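Home News Products Stockists Press Contact
Search this site Enter keyword Go

Brirnelthorpe Fruit Growers Open Cold Store at Wornden
Posted in July by the Brirnelthorpe press office

WORNDEN – Brirnelthorpe, the fruit growing and packing company, will open a new cold store at its Wornden site on Thursday. The building holds 2166 bins and replaces two older sheds that had been in use since the company started packing its own fruit.

The store is divided into separate rooms so that early and late varieties can be kept at different temperatures. Each room has its own door onto the loading yard, and trucks will no longer have to pass through the packing hall. Construction was handled by Starkutell, which also supplied the cooling equipment.

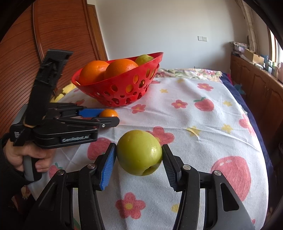 Growers who deliver to Wornden will be able to book space by the bin starting this season. The minimum booking is 127 bins for outside growers – farms already under contract have no minimum. Rates are the same for all varieties and are listed in the grower handbook.

The first fruit to go in will be Obi, a dessert apple that Brirnelthorpe has grown on 376 acres north of the town. Obi has until now been sold only in the weeks after harvest. With the new rooms, the company plans to supply it to stores through the end of winter.

The old sheds will be used for empty bins and packing materials. Parking for 300 cars is available on opening day at the east gate, and the yard will be closed to deliveries until 2 p.m.

Press inquiries should be sent to the Brirnelthorpe press office at Wornden.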